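From: Vittoria Fiore
To: old-towers list
Subject: Re: [old-towers] What order do you strip them in?

Gorazd Vukadinović wrote on Saturday:

> I have a pile of office towers to go through before the end of May and
> I'm still losing time on every one of them. Do you pull the drives first
> or leave them till the power supply is out? And are the blue caddies
> worth keeping, or do they go in with the plastics? Mine came from
> Overgaard when they cleared out their second floor, so they're nearly
> all the same model, which ought to make it easy and somehow doesn't.

Hi Gorazd, and hi everyone,

Drives first, every time! I used to do it the other way round and I'd end up with a half-empty case and the drive still sitting in it while I went off to find a box for the power supplies. Now the drive comes out before I touch anything else, gets its sticker with the case number on it, and goes straight into the locked bin. If somebody calls me away in the middle (somebody always does) at least that part is done.

I lay the tower flat on its side with the panel off. You can do it standing up, but then the cables flop down over the caddy and you're holding them back with your wrist. On the Dells I get, you squeeze the two sides of the caddy and up it comes. Unplug the data and power leads first, please, I have ripped the end off more than one SATA cable by being in a hurry.

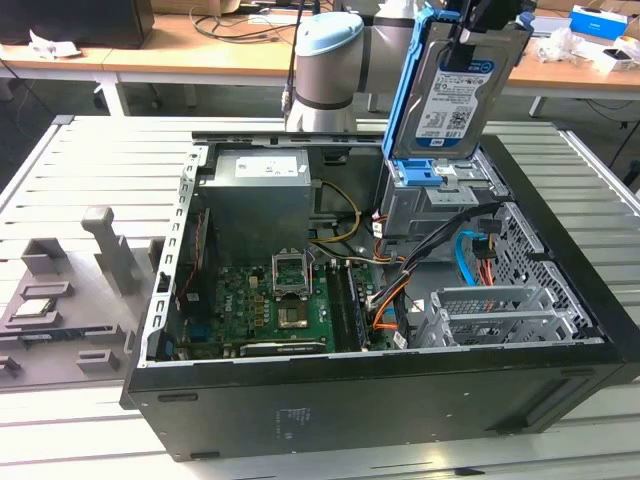
Drive out in its blue caddy. The CPU socket is empty with the bracket up, memory still to come out.

Watch out for the socket on that kind of board. Once the processor is gone those gold pins are right there in the open, and one dropped screw is all it takes. If the board is going to be resold, find a plastic cover for it before you start yanking cables across it. If it's scrap, never mind.

After the drive I do memory, then cards, then the big bundle of power cables, and the supply itself near the end. The red-striped ribbon cables I keep, mostly out of sentiment, but Clalar did buy a bag of them from me last year so who knows.

As for the caddies: keep them!! People lose them constantly and then want to add a drive to an old machine. I have a crate of 60 in the garage and I let them go by the handful. The ones with a snapped tab go in with the plastics.

My count for this spring is 308 towers, and I'm still slower than I'd like. The real time sink for me is screws. I bought a magnetic tray from Domex and it's been fine, a bit shallow, and I've knocked it on the floor twice.

Do you wipe your drives or do they all get shredded? I've got 40 waiting and the place I used to take them to has stopped accepting walk-ins. If you know anyone who still does it on a weekday evening, write me off list.

Vittoria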